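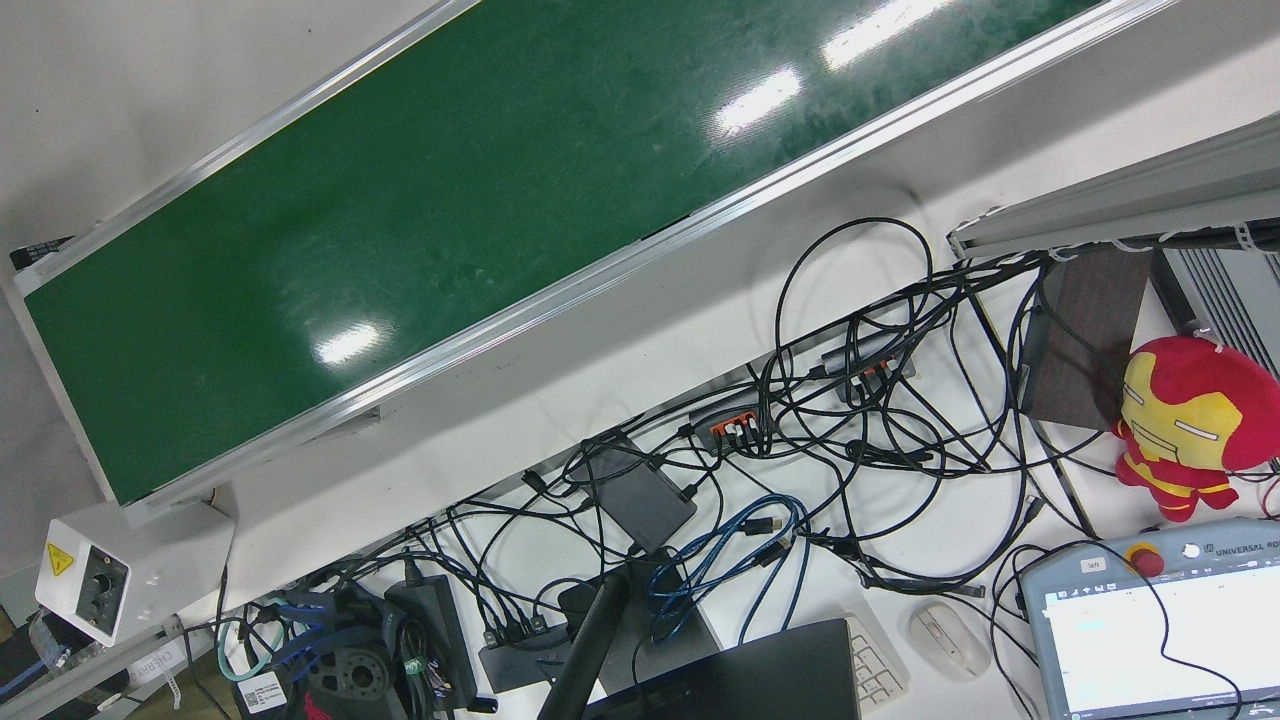

Jyoti Shukla respondeu primeiro, e já foi avisando que correia de borracha sintética não se limpa com solvente, por mais que a sujeira teime em ficar.

**Dúvida original, de Marcelo_embalagens**

Boa tarde, pessoal! Tenho uma pequena oficina de embalagem de chás (a Lerkinura, quem sabe alguém já provou) e a correia da nossa esteira vive puxando para um lado. Eu centralizo, ela fica bonitinha por uns dias e depois volta a roçar no perfil. Já estiquei mais o lado que folga e piorou. Trabalhamos com pacotinhos de 50 g, coisa levíssima, então peso não deve ser. O que vocês fariam no meu lugar?

**Jyoti Shukla**

Marcelo, além da limpeza (pano úmido, sabão neutro e paciência), eu voltaria tudo ao começo. Afrouxe os dois lados, meça a distância do eixo até a ponta do perfil, iguale e só então vá tensionando, um quarto de volta por vez, alternando. Depois de cada ajuste deixe rodar vazia e devagar por uns bons minutos, que a correia demora a responder. Com a minha perdi uma tarde inteira em dezembro por pura pressa! E olhe os roletes: restinho de fita grudado ali faz um estrago danado.

**zeca.hodum**

troca a correia. a minha custou 200 e acabou o problema

**Shalini Dwivedi**

Antes de gastar, querido, ponha um nível em cima da estrutura. A nossa puxava para a esquerda e era um pé mais baixo que o outro, veja só. Se estiver nivelada, siga o passo a passo da Jyoti, que é bom, e confira se a emenda da correia está no esquadro. Emenda torta não há regulagem que conserte, e aí sim o Zeca tem razão. Depois volte para contar, viu?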